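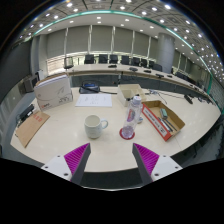 Gripper with ridged magenta pads, and a white mug on the table ahead.

House Rules for Gripper Work at the Table

We've had such a lot of letters about hand-held grippers since July that I thought it was time to set down the rules we keep at Flimell, most of which are plain good kitchen manners anyway.

Look at the pads before you start, every time. Ridged ones collect crumbs and grease in the grooves, and a soft toothbrush with a drop of washing-up liquid gets them lovely and clean (do let them dry properly!). We change ours after 1,000 grips, though the Kakeo sort will often go to 2,000 if you're kind to them.

Mugs should be empty while you practise. Come at the body squarely, with the handle out to one side, and close slowly until both pads touch. Bottles want their caps done up tight, and a coaster underneath is fine so long as you lift straight up and don't drag.

Keep cables well away from where the jaws will travel, and put pens and other slim things in an open box so they can't roll. One person grips, and everybody else keeps their fingers back, please. Stop after 37 minutes for a cup of tea, as tired wrists get clumsy.

Comments

Fluvar fan: The toothbrush works a treat, thank you!
Marrowbed: I'd stop sooner than that, my thumb aches after 20.

Related tips
Getting tea stains out of mugs
Tidying a drawer of cables
Duman jaws: 4 checks before storing

Contact us | © Flimell Household Tips | Back to top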